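Unité d'enseignement Conditionnement et manutention légère
Polycopié de travaux pratiques, séance 2
Atelier Remano – site de Skindcombe
Rangement de pièces cubiques en panier ouvert

1. Objet de la séance

La séance porte sur la mise en panier de petites pièces rigides et sur la tenue d'un relevé d'état du poste. Le matériel est volontairement réduit : un plan de travail blanc, un panier tressé rectangulaire, trois cubes de couleurs différentes. Les notions vues en cours (contenant, contenu, zone d'attente, état initial, état final) sont reprises ici dans leur sens strict. Le vocabulaire est celui de la fiche Nigatu, distribuée en début de semestre.

Prérequis : avoir lu le chapitre consacré aux contenants à parois ajourées. Le relevé se fait au crayon, sur la grille Drusta.

2. Définitions

Contenant. Récipient dont le fond et les parois délimitent un volume de dépôt. Un panier de type plateau est un contenant bas, à parois légèrement évasées, dont l'ouverture est plus grande que le fond.

Rebord. Bande supérieure du contenant. Sur un panier tressé, le rebord est généralement plus épais que la paroi. Il fixe la hauteur de franchissement, c'est-à-dire la hauteur minimale à laquelle la pièce doit être levée avant tout déplacement horizontal.

Pièce rangée. Pièce dont toute la face d'appui repose sur le fond du contenant. Une pièce posée à cheval sur le rebord, ou calée de biais contre une paroi sans contact complet avec le fond, est comptée comme non rangée.

Pièce en attente. Pièce posée directement sur le plan de travail, à l'extérieur du contenant.

État partiel. État du poste dans lequel une pièce au moins est rangée et une pièce au moins est en attente. L'exemple suivant comporte deux pièces rangées, la rouge et la bleue, et une pièce en attente, la verte.

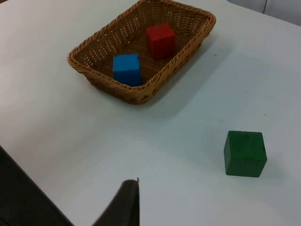 Fig. 1 – État partiel : cubes rouge et bleu dans le panier, cube vert sur le plan de travail.

On note dans le relevé la couleur de chaque pièce, puis son état (R pour rangée, A pour attente). L'orientation du panier n'intervient pas dans le codage. Pour la figure 1, le codage s'écrit : rouge R, bleu R, vert A. L'ordre des couleurs est toujours le même d'une ligne à l'autre de la grille, y compris lorsque les pièces ont été manipulées dans un ordre différent.

3. Caractéristiques du contenant

Le tressage serré présente deux propriétés utiles. La première est la visibilité partielle du contenu au travers des jours de la paroi. La seconde est la rugosité du fond, qui limite le glissement des pièces à faible hauteur. En contrepartie, le fond n'est pas une surface de référence : les brins forment un relief, et une pièce de petite taille peut prendre une légère inclinaison. Cette inclinaison est admise tant que la pièce reste stable.

Les angles arrondis réduisent la surface exploitable. Un cube poussé dans un angle ne peut pas l'occuper entièrement ; il reste un vide entre l'arête de la pièce et la courbe de la paroi. Dans le calcul du taux de remplissage, ce vide est imputé au contenant.

On contrôle le fond avant tout dépôt. Le contrôle est visuel et porte sur l'absence de pièce, de brin cassé et de corps étranger.

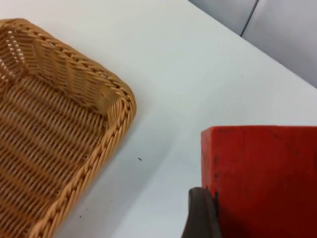

Fig. 2 – Fond dégagé, avec angle arrondi et rebord tressé.

Pour les calculs de la section 6, on retient une surface utile de fond de 900 cm². Cette valeur est conventionnelle et ne doit pas être remesurée en séance.

4. Préparation du poste

4.1 Dégager le plan de travail. Les petites marques de surface sont sans incidence sur l'exercice et ne sont pas portées au relevé.

4.2 Placer le panier de manière à conserver une zone libre sur un côté au moins. Cette zone reçoit les pièces en attente.

4.3 Vérifier que le panier repose à plat. Un panier qui bascule sous une pression du doigt est échangé.

4.4 Porter au relevé l'état initial, pièce par pièce, avant toute manipulation.

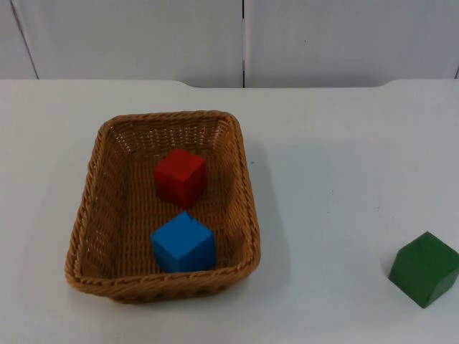

L'état initial conditionne la lecture de toute la suite. Un relevé commencé après le premier déplacement est irrecevable, même si l'état final est correct. En cas d'oubli, on remet les pièces en attente et on recommence à l'étape 4.1.

5. Mode opératoire

5.1 Saisir la pièce par deux faces opposées. Les prises sur arête sont à proscrire.

5.2 Lever verticalement jusqu'au-dessus du rebord, puis déplacer horizontalement. Les deux mouvements sont distincts – une trajectoire oblique augmente le risque d'accrochage sur la tresse.

5.3 Descendre jusqu'au contact du fond, puis relâcher. La pièce ne doit pas être lâchée au-dessus du fond.

5.4 Noter le nouvel état avant de passer à la pièce suivante.

5.5 Pour le retrait, appliquer les étapes dans le même ordre, la prise se faisant dans le panier et la dépose sur le plan de travail. La difficulté principale est l'accès aux faces lorsque la pièce est proche d'une paroi ou d'une autre pièce. On retire d'abord la pièce la plus accessible.

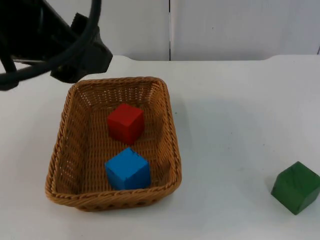
Deux pièces voisines peuvent se toucher sans que le rangement soit remis en cause. L'empilement, en revanche, n'est pas admis dans cet exercice : chaque pièce doit disposer de son propre appui sur le fond. Les petits défauts d'aspect (éclats, rayures, arêtes émoussées) sont signalés dans la colonne Observations et n'entraînent pas le rebut de la pièce.

6. Exercices

Exercice 1. Coder l'état de la figure 1, puis écrire la suite des codages jusqu'à l'état où toutes les pièces sont en attente. Donner toutes les suites possibles en ne déplaçant qu'une pièce à la fois et sans retour en arrière.

Exercice 2. Un lot de pièces, disposé en une seule couche, occupe 300 cm² sur le fond du panier. Calculer le taux d'occupation. Préciser si les vides d'angle sont comptés dans le numérateur ou dans le dénominateur.

Exercice 3. Rédiger une consigne de contrôle du fond en deux phrases, destinée à un opérateur qui n'a pas suivi le cours.

7. Éléments de correction

Exercice 1 : les suites sont au nombre de 2, selon que le cube rouge ou le cube bleu est retiré en premier. Exercice 2 : un tiers ; les vides d'angle sont comptés au dénominateur. Exercice 3 : toute rédaction mentionnant les trois points du contrôle est acceptée.

Grille Drusta à remettre en fin de séance, une par binôme.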